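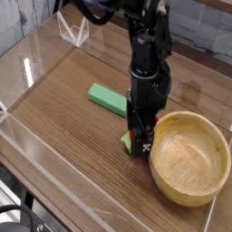
Gripper drifting off centre by the bowl – cable or calibration?

gitdale_bench wrote:
Hi all, after some opinions before I pull the wrist apart again. I look after a small tabletop arm that does pick and place with soft bits and a wooden bowl, inside a clear acrylic surround. It homes perfectly every morning. By cycle 74 it's landing wide on the bowl side, always the same direction. I've re-taught the points, swapped the finger screws for new ones and cleaned the rails. Same result.

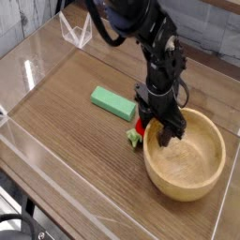

I've also dropped the speed, which buys me a few more cycles and that's it. Controller is a secondhand Bognár and it throws no faults at all.

Grustov wrote:
Cable. It's always the cable. If the loop beside the wrist is too short it tugs every time the wrist rotates, and you'll chase calibration until you retire. Undo the tie, give it more slack, run it again.

skodoreck_fan wrote:
Gotta disagree with Grustov there. A tight cable pulls from cycle one, it doesn't wait till 74. That's heat or a coupling creeping on its shaft. Mark the shaft with a paint pen and see if the line splits. Mine did it last January and a dab of threadlocker sorted it (the removable stuff, please, learn from my pain). 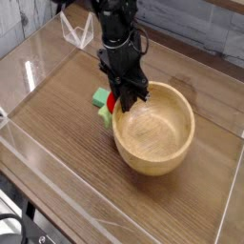
Also, how are you homing? If it only homes at power-up then you're carrying every little slip through the whole run. I re-home every 126 cycles on mine, but with a fault like yours I'd do it a lot more often until you find the cause.

Grustov wrote:
Re-homing just hides it. And cables do creep, the jacket works its way through the tie a bit at a time. Seen it plenty.

gitdale_bench wrote:
OK, did both so nobody sulks. Paint line on the shaft split by a hair, so there's one for skodoreck. Threadlocker's on and curing overnight.

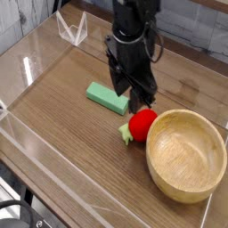 My next job is the cable, fault or no fault. I want a proper service loop that doesn't get dragged about whenever the wrist turns. At the moment it coils round the right side of the arm and bends back in behind the housing, and there's a strap across near the top of the wrist that I'm going to move up a bit to see if the bend relaxes. Then I'll set it going for 1,000 cycles and check the centre as it goes.

skodoreck_fan wrote:
Change one thing at a time, mate! You'll never know which one fixed it.

gitdale_bench wrote:
Yeah, fair call. Threadlocker first, then. Got to 139 this arvo with the strap where it was and it's still bang on centre. Will leave it running and report back.

Grustov wrote:
Still reckon it's the cable.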